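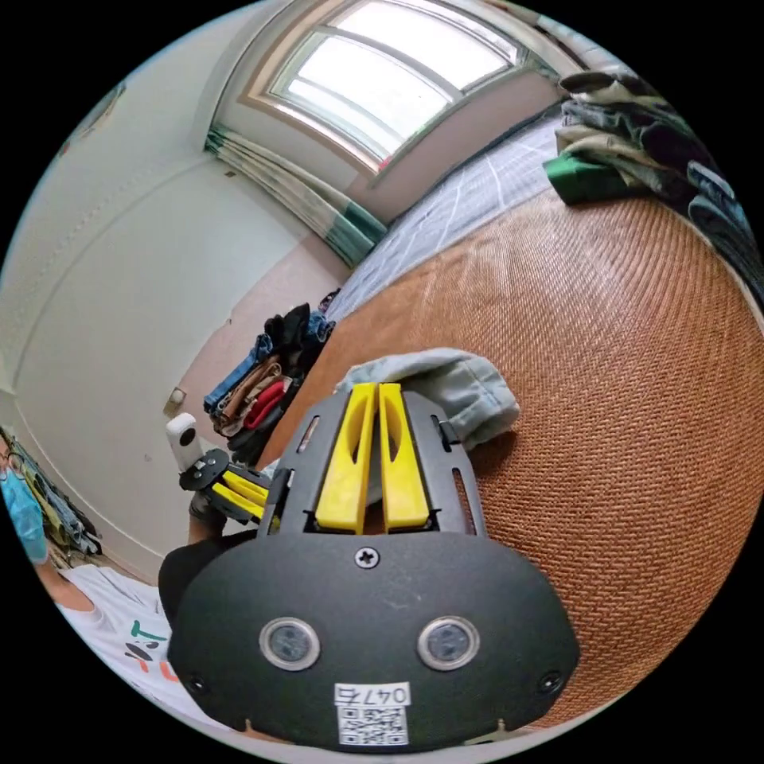 Plomlow woven bed mat

Goes straight on top of the sheet. Warm orange-brown, fine diagonal weave, cooler to lie on than cotton in a hot room. Also handy as a flat surface for folding the washing on.

Single or double. Double weighs a bit more, rolls up fine. Roll it, dont fold it, the weave creases.

Care: damp cloth, dry flat, out of strong sun. No machine wash.

Ref 764. Price 45, postage extra. Back in stock Monday, doubles first, singles to folow. Trade orders ask for Dalva Guerra.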